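Reports > Grantees > Fistham Tool Library

3 min read

Search reports Go Clear

Progress report, April through Aug 31, 2025

Hi Yesenia,

I owe you this one, so grab a coffee. The short version is that the tool library is open, people are borrowing things, and we've spent less than I feared (the shelving quote came down, hooray!).

We now have 70 paid-up members. Loans since April come to 1,410, and a big chunk of those were in the first stretch of warm weather, when the whole of Fistham decided to dig up its yard. Hedge trimmers go out the minute they come back. The tile saw I fought so hard for has been borrowed twice, so Baltazar wins that argument.

Of the $3,000 you set aside for repairs, we've used a bit under half. Most of that was blades and two new motors. Isauro Robles does the sharpening now and he's fast, but he'd like a proper bench vise and I'd like him to have one. Could we move some of the training money over? I'll send the form.

The repair nights are my favorite part. Azucena started them as a one-off and we've had 32 people through, mostly with lamps and toasters, plus one very old accordion that beat us all.

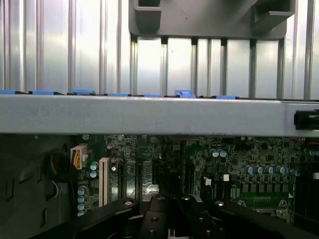

Fistham Tool Library Report, No. 2, p. 3

What hasn't gone well: late returns. The reminder texts went out in the wrong order for most of the summer, and a few members got scolded for things they'd already brought back. I've called them all and said sorry. Noemí Sandoval is rewriting the messages, and they already sound a lot less like a parking ticket.

Next up are fall opening hours, the Spanish version of the safety sheets, and a decision on whether we lend ladders. Insurance says maybe. I'll write again once they pick a side.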